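Parish constable (Dembridge)

The parish constable was an unpaid law officer in the town of Dembridge, chosen each year from among the householders. First one on record 1709. The office covered theft, strays, drunkenness, lost children, bad weights at market and later on a good deal of paperwork. It was replaced by a paid town watch and then by the present police office on Nautiyal Street.

Origins

Before 1709 the manor court dealt with most petty crime. No fixed officer. The court book for that year names four men "to kepe the peace by turns", one for each quarter of the town, and this is normally taken as the start of the office. Aivar Ots, who edited the court book, thinks the arrangement was older and only written down then because of a quarrel over expenses. Other writers have not followed him on this.

Duties

A constable served from April to April. He had a staff, a lantern, and the key to the lockup. He could hold a suspect overnight but had to bring them before a magistrate the next day, which meant a walk to Tuvham and back, at his own cost unless the parish voted to repay him. It often didn't.

Night rounds were shared out by household. People could pay a substitute, and most of the better off did. By the end the same few men were doing nearly all of the rounds for a fee, in effect a paid force without the name. Complaints about them are common in the vestry minutes: asleep, absent, in the alehouse, and in one case selling recovered geese.

Theft made up the bulk of the work. Linen off hedges, tools, poultry, firewood. Rukhsana Afridi's study of the constables' notebooks lists 1083 entries, of which only 61 led to a hearing. Many of the rest were settled on the spot, with goods handed back and an apology made in front of neighbors. She warns that the notebooks are patchy and that two of the quarters are missing entirely for long streches.

The lockup

A single stone room behind the market hall, with a bench and a barred vent. Used for drunks mostly. After the watch took over it was a coal store, then a public washroom, and the inside was altered more than once. The roof was replaced and the original door moved to the town museum, where it still is. Renji Yagi's survey of the building found very little early fabric above the sill. 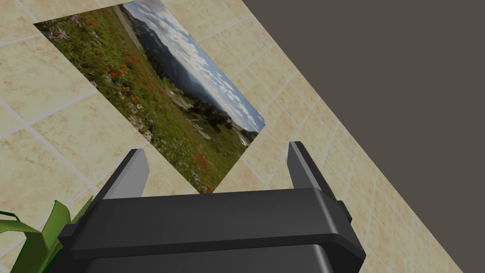 Decline

The system was under strain well before it ended. Householders disliked serving, substitutes were hard to control, and the growth of the Lornatent mills brought in more people than four constables could deal with. A paid watch was voted in on a trial basis and never voted out. Constables went on being named for some years after, purely as a formality, and the last few seem to have done nothing except carry the staff in the spring procession.

Modern use

The title is still given out. Since the revival of the procession one resident a year is made honorary constable, with no powers. Sidra Bukhari was the first under the new rules. The police office has used the title in its own crime prevention leaflets, on locking sheds and such, and this led to some confusion over whether the honorary constable could take reports. They can't. Reports go to the front desk.

See also

Town watch (Dembridge)
Tuvham magistrates
Vestry government

Sources

Afridi, Rukhsana. The Constables' Notebooks.
Nimri, Nizar. Keeping the Peace in Small Towns.
Ots, Aivar (ed.). Dembridge Manor Court Book.
Yagi, Renji. The Market Hall Lockup: Survey Notes.

Page last edited 02/06/2020. Section on the Lornatent mills needs a citaton.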